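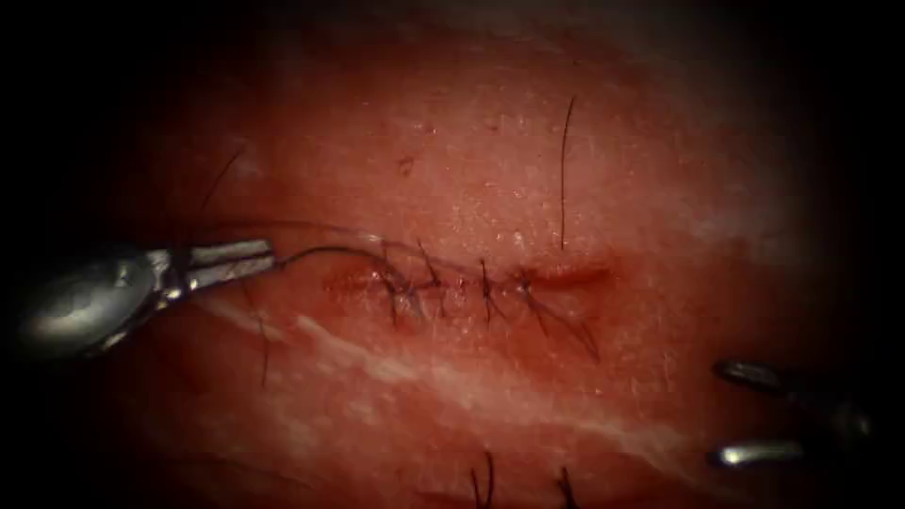

About Husalton

Husalton reads the claims made for medical supplies and writes down whether we believe them. Our clients are small surgery centers, dental offices, vet hospitals and a few county clinics. They buy dressings, sutures, gloves, drapes, skin glue and cleaning products, and they get a lot of brochures. Most of them don't have a person on staff with the time to look up a footnote.

We do look up the footnote. Often it leads to a poster from a sales conference, or to a study of a different product, or to a page that no longer loads.

How we got started

The company began in the back office of a surgery center that had just switched to a more expensive wound dressing. The brochure promised 30 percent faster healing. When somebody finally asked faster than what, the rep took two weeks to answer, and the answer was "no dressing at all." The center had been using a perfectly ordinary dressing for years. It switched back, and the two people who had asked the question started getting calls from other centers.

We now have 11 employees. Several of us used to work in purchasing, one used to write brochures, and the rest came from nursing, statistics and library work. The former brochure writer is the hardest on brochures.

What we do

A client sends us a product sheet, a sales deck or sometimes a blurry phone picture of a trade show banner. We list every claim in it that could be checked. Then we ask the maker for the evidence, find whatever has been published, and read all of it, including the tables at the back. The client gets a short report in everyday words. Each claim is marked supported, partly supported, unsupported, or too vague to test.

That last mark gets used more than we would like. "Clinically inspired" is too vague to test. So is "trusted by surgeons," unless we are told which surgeons and what they trusted it to do. "Up to 80 percent less waste" includes zero percent less waste, and we say so in the report.

We don't run lab tests and we don't see patients. If a question can only be settled at a bench or in an operating room, we will tell you that and stop there. We also won't tell your surgeons which thread to use. They have their own opinions, and some of those opinions have better evidence behind them than others, which we are happy to discuss if they ask.

Our reports

Grarnero is our report library. Members can read every report we have finished, including the dull ones where the claims held up. We publish those because a library made up only of bad news would be a kind of advertising too.

Mushi is our newsletter. It goes out on Thursday and covers one claim at a time. Please don't write to ask what the name stands for.

Who pays us

Clinics pay us. Manufacturers don't. We take no sponsorships, no referral fees and no free samples, and we return lunches. You should still be suspicious. Clients who hire skeptics like to be told they were right to be skeptical, and we know that pulls on us. For that reason two readers mark each report separately before they compare notes, and when they can't agree, the report prints both views.

Last year we corrected 26 reports. Some of the fixes were small, such as a wrong page number. A few changed a mark. The corrections stay at the top of the report, with the old wording left in place.

What we are unsure about

We can't prove that our reports save money. Clients tell us they do, and we would mark that claim partly supported at best. A clinic that hires us probably was already careful about what it bought. We have thought about how to measure this fairly and haven't come up with a method we would accept from anyone else.

Working with us

New clients start with one report. There is no contract beyond that, and we don't offer a discount for signing quickly. Send the product sheet with the footnotes included, even the very small ones, and tell us what you use now. Manufacturers who disagree with a mark may send evidence at any time. Please send the full paper. We have already seen the brochure.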